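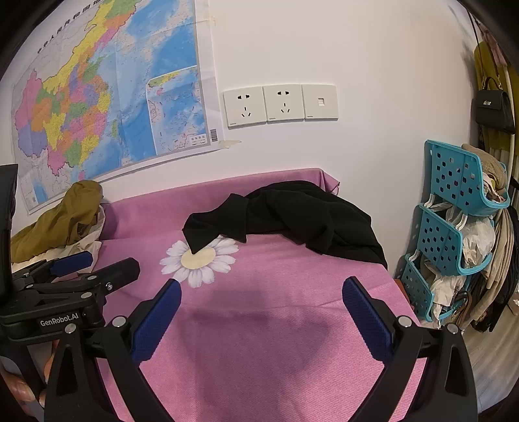
Grorkeck is a table of color names taken from secondhand fabric listings, with a second opinion next to each one. I started it after reading one too many claims that sellers' color words are "good enough" to search or sort by. I doubted it then and I doubt it now, though less loudly. A pink tablecloth with a soft purple shadow across the middle can be listed as pink, mauve or lilac, depending on where the seller was looking, and all three words will land in somebody's spreadsheet as fact. Please read the limits section before you quote any number from this file.

What is in it

3,262 rows, one per listing. The columns are:

row_id
A plain running number. It means nothing and the order was shuffled.

seller_term
The color word or words as the seller typed them, typos kept. "Mustrad" stays "mustrad".

reader_term
The color word picked by one of our readers from a fixed list of 68.

group
A coarser label, one of 12. Made from reader_term by a lookup table, which is in groups.csv. If you disagree with where I put olive, edit the table and rebuild.

fabric_word
Whatever the seller called the cloth. Do not treat this as fiber content. People write "silk" when they mean shiny.

disputed
1 if a second reader picked a different term, 0 if they agreed, blank if no second reader saw it. Blank does not mean agreed. I have already seen one write-up that filled the blanks with zeros and reported a lovely score.

The listing photos are not included, and neither are prices or seller names.

Where it came from

The listings came from Maltside, a small resale site for fabric remnants and worn table linen. Nilmini Navaratnam exported them for us in November, with the seller details already stripped out. She took whatever was live that morning. That is a convenience sample and calling it anything grander would be silly. It leans toward solid colors and cotton, and there is a suspicious amount of navy.

Who labeled it

Four readers: Rafsan Begum, Ashraful Wickramasinghe, Tharindu Matubbar and Tharindu Gamage. In the raw notes the two Tharindus are TM and TG. Early notes just say T, and we could not sort those out afterward, so the reader column was dropped from the release.

Each reader used their own screen. We talked about calibrating the screens and did not do it. Ashraful thinks this sinks the whole project. I think it makes the labels about as reliable as a shopper's impression, and a shopper's impression is what we wanted to compare against. You can decide which of us you believe.

Things that went badly

Mixed colors. The list has single words only, so anything between two of them got forced. Mustard and olive are the worst pair. Sellers write "mustard olive", "olive gold" and "that 70s green", and our readers split on nearly all of them.

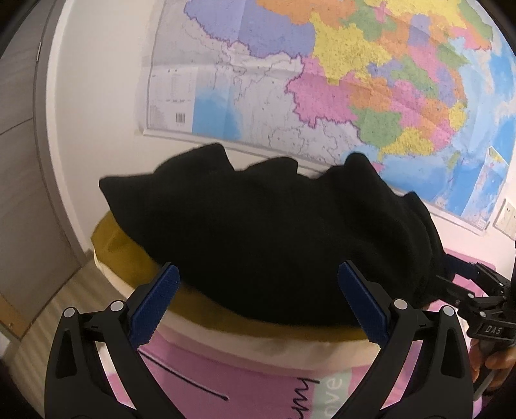 Black and mustard-olive fabric, with a cream edge beneath, on a pink print.

Black. Sellers are confident about black and they are often describing very dark navy or brown. Once a cloth is bunched up and photographed, most of the detail goes, and our readers were guessing too. Agreement on black looks high in the file. I would not take that as proof that anyone was right.

Cream, ivory, off-white, ecru. These are four entries on the list and I now think they should have been one. The Munasinghe list, which we borrowed our words from, was drawn up for house paint. Nothing about it was tested on cloth.

Prints. The instruction was to name the background color. Two readers followed it, and two named whatever color they noticed first. The rows were not redone.

What you might use it for

Checking how far seller words drift from reader words. Building a search that knows "wine" and "burgundy" may want the same results. Annoying people who say color is a solved field.

What I would not use it for

Matching dye lots, or anything else where someone pays for cloth based on the answer. Teaching a model what "true" teal is, either. There is no measured color in this file, only words about colors.

Comparing with other sets

Udico publishes a list of color terms too, and people ask why our results differ. Theirs starts from dyed swatches, while ours starts from photos taken on kitchen tables. I would be more worried if the two matched.

Changes

v2: removed duplicate listings, fixed the encoding on accented words, dropped the reader column.
v1: first release. Do not use it. The group labels for gray and green were swapped.

Corrections

Send the row_id and the term you would have picked. "This one looks wrong" is not enough to act on, and I have a folder full of those. Rafsan goes through corrections when there are enough to be worth an evening. Changes to the word list itself are closed until v3.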